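**April 2025 — Werkstattheft, Fugenmörtel**

Dritte Mischung für die Probeplatten ist angesetzt. Ich habe 400 g Pulver von Flokari genommen und das Wasser diesmal in 2 Portionen gegeben, wie es im Merkblatt steht. Bei der letzten Mischung habe ich alles auf einmal eingegossen, und es blieben Klümpchen, die ich mit der Kelle nicht mehr zerdrücken konnte.

Reifezeit 7 Minuten, danach nochmals gerührt. Die Masse ist jetzt geschmeidig, aber für senkrechte Fugen nach meinem Gefühl etwas zu weich. Auf der Platte 387 ist sie in der unteren Reihe leicht abgesackt — man sieht es nur, wenn man das Lineal anlegt.

Zum Farbton: Die Bauherrschaft Jedari wünscht ein mittleres Grau. Der Mörtel von Stenent wird beim Trocknen heller, als ich erwartet habe, der von Flokari bleibt näher am Muster. Bitte die Platten nicht am Fenster lagern, sonst können wir die Töne nicht vergleichen.

Badezimmer, dunkles Blaugrün im Hintergrund, helle Sanitärkeramik:
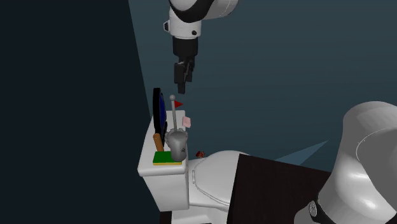
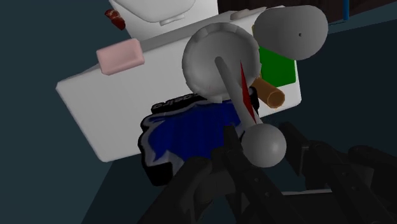 Für die Silikonfuge am Boden habe ich noch nichts entschieden. Crabtree liefert die Kartuschen nur im ganzen Karton, das ist für ein Bad zu viel. Ich frage nach, ob sie auch einzelne abgeben.

Noch offen:

- Platte 387 nach dem Aushärten mit dem feuchten Schwamm prüfen
- Vierte Mischung mit etwas weniger Wasser ansetzen
- Den kleinen Rührer reinigen, am Schaft klebt noch alter Mörtel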